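Droltance notebook - January, started 7.40 am

Day trip sheet, Irkell out to Tudose and back. Third go at the wording. Last version read fine indoors and fell apart the moment it was used on a real platform, so most of this is corrections from the trial run.

Getting there. Train from Irkell is still the one to recomend. Goes from platform 2, the short one round the side past the bike racks. Old draft said "main platform", wrong, and I stood there like a lemon while it left. Signs on the concourse only say Tudose when the train is in, before that it's the name of the end of the line. Put both names on the sheet, in bold.

50 minutes end to end. Sit on the left going out for the river. Don't bother with the front carriage, it fills up with school kids at the second stop and you end up standing in the door bit.

Ticket: day return, ask for it by name. Machine offers two singles first and hides the return on the next screen. The window is quicker before 9, slower after. No idea why.
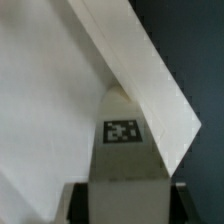 Pencilled under this in the margin: the return isn't valid on the last train back, it's a different operator after the evening changeover. Check before you print.

Checked at the window. Right, annoyingly. Last train wants a fresh single bought on the day. Goes on the sheet in its own box, near the top and not in the small print.

Driving. Keep this short. There is a car park at Tudose, by the church, full by mid morning even in January. Lanes above it are residents only and there is a man with a pad. Jastarent have an office at Irkell station and will do a small car for the day but you have to have it back before they shut at 6, which kills the whole point of staying for the evening light. Leave them in as an option for anyone with bad knees going on to the coast. Otherwise train.

Up from the station. Two ways and the sheet must not muddle them again.

Bus 76. Stop is across the road from the station, outside the closed bakery, not the shelter with the map in it (shelter is for the coast buses). Pay the driver, coins or card. Runs up to the gate, stops at the viewpoint on the way, does not stop there coming down. Draft had it stopping both ways. Fixed.

Walking. Climbs 1000 feet from the station to the top gate, steady at first then a mean bit of steps through the wood. Steps were slimy on the morning of the trial, leaves all over. Fine in boots. Someone passed me in white plimsolls going very carefully. Bench at the turn, water tap beside it but turned off for the winter, so say bring a bottle.

My preference - bus up, walk down. Old sheet had it the other way round, which means you arrive at the top hot and cross and then queue for a bus with everyone else. 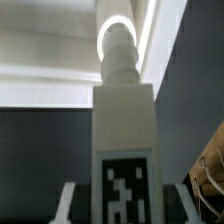 Marker block, white ridged piece on top.

Order of things at the top. Do the tower first. Queue for the tower at opening was nil, by lunch it was out past the ticket hut. Gardens don't get busy in the same way, they can wait for the afternoon. House is by timed slot and the slots are on the half hour - the sheet needs to say so in plain words, people were being turned away and told to come back.

Combined ticket only pays if you do all three. For tower and gardens buy them seperately.

Food. Café at the gate is dear and shuts early in winter. Soup was good mind. Better to come down and eat in the square, the place with green shutters does a set lunch, cash only. Cash machine is at the station, none up top. Add to the "before you leave" list along with water and something warm. Tower is in cloud half the time and the wind goes straight through you.

Loos: station (ask for the key), gate, square. Mark on map.

Map. Still wrong at the bottom left, the footbridge is drawn on the wrong side of the crossing. Contour shading too dark, path names vanish when photocopied. Try it with no shading at all, just the path and the bus road. North arrow is missing altogther, put it back.

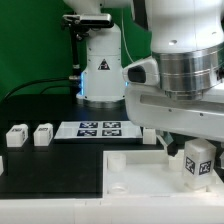
Can you do Tudose in half a day from Irkell?
Tower and a walk round the square, if you get the early train and take the bus up. Leave the house and gardens for another visit.

That goes on the back with the other common ones (dogs, pushchairs, left luggage). Dogs allowed in the gardens on a lead, not in the tower. Pushchairs ok on the bus if folded. Left luggage - none at Tudose, lockers at Irkell, big ones go early.

To do
- summer times for the 76, timetable on the stop is winter only
- ring Jastarent about after hours key drop
- redraw footbridge
- ask the window if the return lets you break the journey at the river stop
- large print copy

Stopped 4.15. Proof goes to the printer once the map is sorted.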